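Notebook, dog coat typing, April

Carried on with the mastiff-type panel. Booker Ferreira brought the last of the swabs down from Etdale at 9.40. All in date, labels legible, two with the cap not fully seated. Those two went to the back of the queue and are marked R in the sheet.

Extraction as before, silica columns, 500 microlitres lysis buffer per swab, overnight digest at 56 degrees. Yields are acceptable for everything except the two R swabs and one old bitch from the Vasić kennel, whose owner reports that she ate immediately before sampling. Food residue is the likely cause. Asked for a repeat, with the usual note about an hour without food or water.

Markers run: K locus (CBD103), agouti, MC1R, and the MLPH dilute variant. The K locus assay is the one giving trouble. Samples from brindle dogs should not be scored from the short-read calls alone, as the brindle allele does not separate cleanly from a mixture of dominant black and wild type. I have stopped entering kbr as a genotype. The sheet now says "brindle by phenotype, K not resolved" and the owner's form is quoted beside it.

Of 17 dogs in the Vasić line, 3 are recorded as blue on the pedigree but come out as carrying a single copy of the common dilute variant. Options, in the order I would check them:

1. Sample swap at the kennel. Parentage markers will settle this.
2. A second dilute variant in MLPH that our assay does not cover. The less common ones are known in other breeds, so worth sequencing the exons.
3. Puppy coat recorded as blue and never corrected on the pedigree. Stelios thinks this is the most likely. I would like a photograph of each adult in daylight before agreeing.

Parentage first, it is cheap and the plate has space.

Annealing temperature on the MLPH primers dropped by one degree. The no-template control was clean on both runs. The positive control is getting low and needs re-aliquoting before the next plate. Do not thaw the parent tube again. 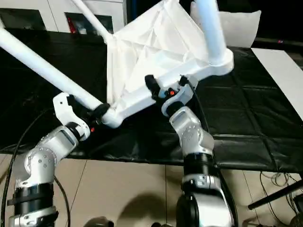 Canine Genetics Group, Brolis Building

Afternoon. Parentage plate set up, 20 cycles on the first stage and the touchdown programme after that. Stelios Athanasiadis is reading the traces tomorrow and will put the calls in the shared sheet, column H. Please leave column G alone, it feeds the pedigree script.

Enix freezer, shelf two: the old mastiff extracts have been moved to the left-hand rack. Box lids relabelled in pencil, as the marker pen was coming off.

To do: repeat swab kit to the Vasić kennel, order lysis buffer, ask Booker for the original litter forms for the three blues.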